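Chapter 5
Storing and Moving Goods

After reading this chapter you should be able to:
Explain why a business holds stock
Tell the difference between cycle stock and safety stock
Work out a simple reorder point
Describe how the layout of a storeroom affects the cost of running it

Key terms: stock, lead time, reorder point, safety stock, picking, carrying cost

Opening case: Kalard Garden Supply

Kalard Garden Supply sells seeds, hand tools and plant food from a single building in the town of Haslam. When Dorothy Parsons took over as manager, the firm listed 3846 separate items in its catalog. A few of these sold every day. Many sold once or twice a season, and a fair number had not sold at all since the catalog was last printed.

The shelves were full, yet customers often left without what they came for. Every September the store ran out of bulb fiber, and every September the supplier, Cistari, needed two weeks to send more. Meanwhile a whole bay near the front door held plant labels in a size that few gardeners wanted. Parsons did not need a larger building. She needed to know what to keep, how much of it to keep, and where to put it.

These are the three questions of stock control, and they are the subject of this chapter.

5.1 Why businesses hold stock

Stock is any material or product that a business keeps for later use or sale. It ties up money. It takes up space that must be heated, lit and insured, and it can spoil, break or go out of fashion. The total of these expenses is called the carrying cost.

Businesses accept the carrying cost because running out is also expensive. A customer who finds an empty shelf may buy elsewhere and may not come back. In a factory, one missing part can stop a whole line.

Stock held to meet normal demand between deliveries is called cycle stock. Stock held in case demand rises or a delivery is late is called safety stock. The two usually sit on the same shelf - the difference is in how they are planned.

5.2 The reorder point

Lead time is the number of days between placing an order and receiving it. The reorder point is the stock level at which a new order should be placed. In its simplest form:

Reorder point = (daily demand x lead time) + safety stock

Suppose a store sells 30 bags of compost a day, the lead time is five days, and the manager wants a safety stock of 50 bags. The reorder point is 200 bags. If the store orders 1000 bags at a time, the shelf will be near its fullest just after each delivery. 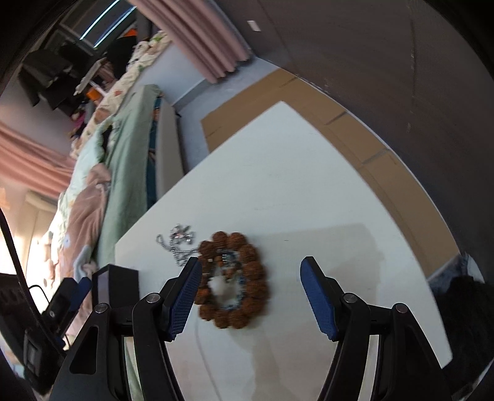
Department of Business and Supply Studies, Florkumlow College

5.3 Layout and picking

Picking means collecting items from storage to fill an order. In many storerooms it takes more staff time than any other task, and most of that time is spent walking. Items that sell often should be kept close to the packing area, between knee and shoulder height. Slow sellers can go on high shelves or at the back.

Parsons moved the plant labels to the rear wall and gave the front bay to bulb fiber and compost. The effect of this change on picking time is worked through in Section 5.4.

Before you read on

Think of a store you visit often. Which items are always in stock, and which run out? Write down one item of each kind and keep your notes for the exercise at the end of the chapter.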